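Minutes of the Equipment Review Meeting, December
Valdovinos Workshop, upstairs room, 2 p.m. 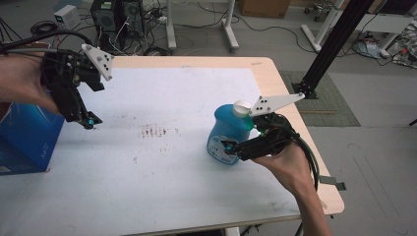
The member for purchasing wished it noted before anything else that a trial of the Lelero handheld gripper kit should be judged on how people felt after an hour of using it, and that the price could wait its turn. This was warmly received, and the chair moved the price to the end.

1. Minutes of the last meeting
Agreed, with one spelling corrected (Sirnska, which we have now managed to get wrong twice, with our apologies to them).

2. Lelero kit, on loan from Hurnov
The kit is a pair of grippers, one for each hand, with marker plates on top so that the movements can be tracked and later used to teach an arm the same job. We have been working through ordinary tabletop tasks with it, spray bottle included, and have 220 recordings so far. Everyone who tried it was pleasantly surprised by how quickly the hands settle into it, and there was a good long conversation about this which the minutes can't really do justice to.

Less happily, the cables were mentioned by nearly everybody. They pull a little when reaching across the table, and our shorter colleagues feel it more. Hurnov has offered longer leads and will be asked whether these are included or extra.

7 of the recordings lost tracking partway through and will have to be done over. It was thought that a plate had been tilted too far, though one member suspected the lighting and was encouraged to look into it.

3. Sirnska alternative
Sirnska has a cable-free version that we would all dearly like to try, but no loan set is free at present. The secretary will write again, nicely.

4. Price
Hurnov will take 20 percent off if we order two kits together. There was some feeling that one would do us very well to begin with. No vote was taken.

5. Actions
Purchasing to ask Hurnov about the leads and an extension of the loan.
Secretary to write to Sirnska.
Workshop team to repeat the lost recordings.

The meeting closed at 3:40 p.m., with thanks for the cake.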